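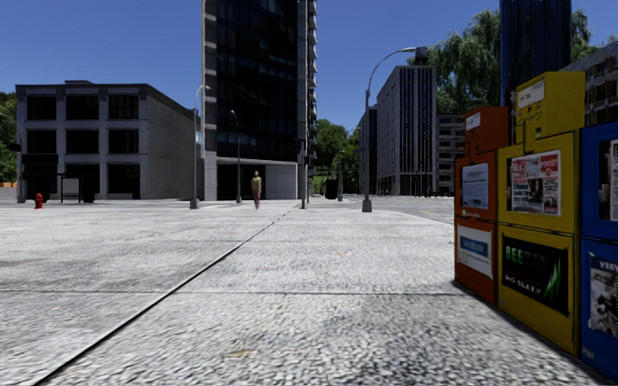
Eignet sich Stesus 3 für die Rahmenplanung eines neuen Wohnquartiers?

Für Dichte- und Flächenstudien in der Vorentwurfsphase ist das Programm gut geeignet, für die Ausarbeitung eines Bebauungsplans fehlen ihm die Zeichenfunktionen. Wer bereits mit einem GIS und einem CAD arbeitet, bekommt ein brauchbares Zwischenglied. Als alleiniges Werkzeug im Büro reicht es nicht aus.

Testgegenstand und Vorgehen

Geprüft wurde die Version 3 in der Desktop-Ausführung mit dem Zusatzmodul Okis für die Stellplatz- und Erschließungsrechnung. Als Testfall diente das Gebiet Indari, eine Ortsrandlage mit leichtem Gefälle nach Süden, einem vorhandenen Graben und zwei Anschlusspunkten an die Kreisstraße. Das Programm umfasst 480 Wohneinheiten, eine Kindertagesstätte und einen schmalen Gewerbestreifen entlang der Straße. Der Rahmenplan lag aus einer früheren Bearbeitung vor, sodass sich die Ergebnisse mit einer von Hand geführten Flächenbilanz vergleichen ließen.

Import und Geländemodell

Katasterdaten und Höhenpunkte werden in den üblichen Austauschformaten gelesen. Das Koordinatensystem muss vor dem ersten Import gesetzt sein. Eine nachträgliche Änderung verschiebt nur die Vektordaten, das Gelände bleibt liegen. Die Dokumentation erwähnt das in einer Fußnote zum Kapitel Projekteinstellungen, im Dialog selbst fehlt jeder Hinweis.

Die Vermaschung des Geländes arbeitet zügig und liefert plausible Flächen. Bruchkanten müssen als eigener Layer angelegt werden. Am Grabenprofil hat die Automatik die Sohle zunächst überspannt, nach Ergänzung der Bruchkanten war das Profil korrekt. Geländeschnitte lassen sich beliebig legen und aktualisieren sich beim Verschieben der Schnittlinie.

Baufelder und Dichte

Der Kern des Programms ist die Arbeit mit Baufeldern. Jedem Feld werden Bautyp, Geschosszahl, Gebäudetiefe und Abstandsregel zugewiesen, daraus entstehen Baukörper samt GRZ und GFZ. Die Werte stehen in einer Tabelle neben dem Plan und sind dort direkt editierbar. Wird eine Zielzahl an Wohneinheiten vorgegeben, verteilt das Programm die Geschossfläche neu, gesperrte Felder bleiben unberührt. Das funktioniert zuverlässig, solange die Felder annähernd rechteckig sind.

Schwächen zeigen sich bei spitzwinkligen Restflächen. Hier setzt Stesus gelegentlich Baukörper, deren Tiefe für keine sinnvolle Wohnung ausreicht, und rechnet sie trotzdem in die Bilanz ein. Ein Schwellenwert für die Mindesttiefe ist vorhanden, greift aber nur beim ersten Erzeugen. Nach jeder Änderung der Feldgrenze ist er erneut anzuwenden. In der Tabelle fällt der Fehler kaum auf, im Plan dagegen sofort.

Die Unterscheidung zwischen Brutto- und Nettobauland folgt einer festen Systematik. Öffentliche Grünflächen, Retentionsflächen und Verkehrsflächen werden getrennt ausgewiesen. Mischnutzungen, etwa ein Quartiersplatz mit Versickerungsfunktion, können nur einer Kategorie zugeordnet werden. Im Testfall wurde die Fläche behelfsweise geteilt.

Erschließung mit Okis

Okis wird getrennt lizenziert und erscheint als eigene Registerkarte. Das Modul leitet Straßenachsen aus den Baufeldgrenzen ab und belegt sie mit Regelquerschnitten. Die mitgelieferten Querschnitte sind brauchbar, eigene lassen sich anlegen und als Bürovorlage speichern. Gehwegbreiten, Baumstandorte und Längsparker werden getrennt geführt. An Knotenpunkten konstruiert das Modul die Eckausrundung selbst, Querungsstellen werden von Hand gesetzt.

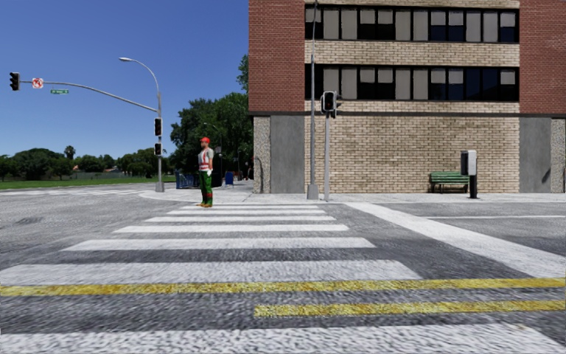
Zebrastreifen an einer Straßenecke, gegenüber am Bordstein ein Arbeiter mit rotem Helm und Warnweste.

Die Stellplatzrechnung ist der stärkste Teil des Moduls. Nach Eingabe der Stellplatzschlüssel für die einzelnen Wohnungsarten ergab sich für Indari ein Bedarf von 363 Stellplätzen, identisch mit der Handrechnung. Die Zuordnung zu Quartiersgaragen, Tiefgaragen und Straßenraum ist je Baufeld einstellbar. Fehlbedarfe werden rot markiert. Besucherstellplätze laufen allerdings in derselben Spalte und müssen für den Bericht manuell herausgezogen werden.

Schleppkurven prüft Okis nur für das Müllfahrzeug. Für Feuerwehrzufahrten ist weiterhin ein externes Programm nötig.

Ausgabe

Pläne werden als PDF oder DXF ausgegeben. Der DXF-Export behält die Layerstruktur bei, Schraffuren kommen jedoch als Einzellinien an und machen die Datei schwerfällig. Die Flächenbilanz lässt sich als Tabelle exportieren, die Formeln gehen dabei verloren. Für Beteiligungstermine gibt es eine vereinfachte Massendarstellung mit Schattenverlauf. Sie ist schlicht gehalten und genügt für die Diskussion von Höhen und Raumkanten.

Vergleich mit Bajwa

Bajwa deckt einen ähnlichen Aufgabenbereich ab, läuft aber vollständig im Browser. Die Variantenverwaltung ist dort besser gelöst — zwei Stände lassen sich nebeneinander legen und nach Kennwerten filtern. Stesus speichert Varianten als Kopie der gesamten Projektdatei. Bei der Geländebearbeitung liegt dagegen Stesus klar vorn, Bajwa nimmt eine ebene Fläche an und stuft sie nachträglich ab. Auf Hanggrundstücken ist das unbrauchbar.

Bewertung

Import und Gelände: gut
Baufelder und Flächenbilanz: gut, mit Kontrolle der Restflächen
Erschließung und Stellplätze (Okis): sehr gut
Variantenverwaltung: ausreichend
Planausgabe: befriedigend

Die Grundlizenz ohne Okis lohnt sich nur für Büros, die ausschließlich Dichtestudien bearbeiten. Getestet wurde auf einem Rechner mit dedizierter Grafikkarte, mit integrierter Grafik stockt die Schattendarstellung merklich.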